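Plelleo Desk Set-Up Guide
Section 4: Storing and Securing Cables

Read this section before you connect the desk to power. You need the cable ties from the small bag and a free outlet near the left leg.

1. Move the desk to its final place and lower it completely.
2. Unroll each cable by hand. Do not pull it from the middle of the coil, because it can make a knot.
3. Put any extra length into one wide loop.
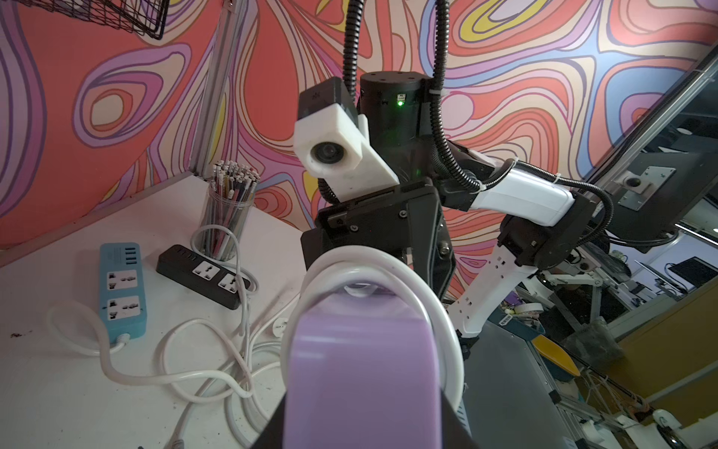 Reading time: 4 minutes

4. Close the loop with one tie. You should be able to put a finger under the tie.
5. Raise the desk to its full height and check that no cable is tight. If one is tight, open the loop and give it more length.

CAUTION: Never fold a power cable sharply. A folded cable can become hot inside.

Note: Baskets and trays are sold separately. Hang them before you put cables in, and keep the power strip where you can reach its switch.
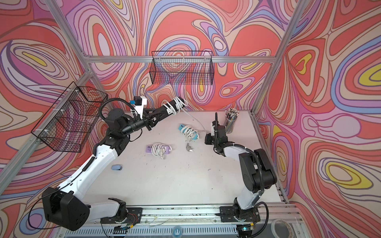 Felicidad Sison: I skipped step 5 the first time, and my monitor cable came out when I raised the desk. Leave more slack than you think, and check again after you add a second screen.

6. Write the name of the device on a piece of tape and put it near each plug. Use soft tape that comes off without glue. Labels at both ends save time later.
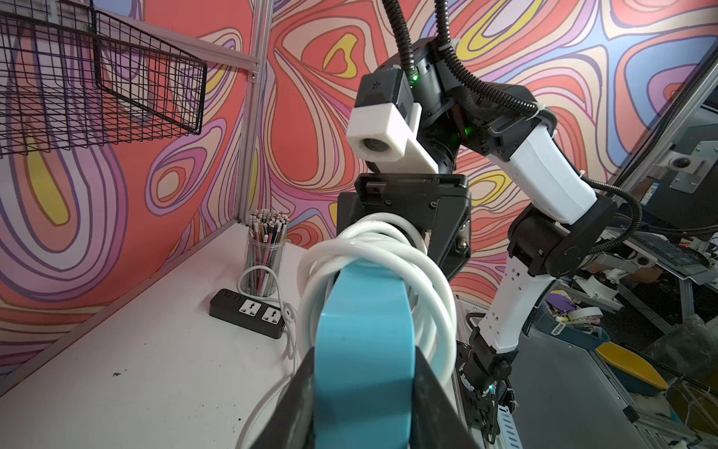
Tape and coiled cable

7. Connect the desk last. If the display shows code 151, unplug it, wait one minute, and connect it again. If the code stays, write to Edgardo Abella at the Buenaventura service desk and include the serial number from under the desktop.

Go to Section 5 to save your sitting and standing heights.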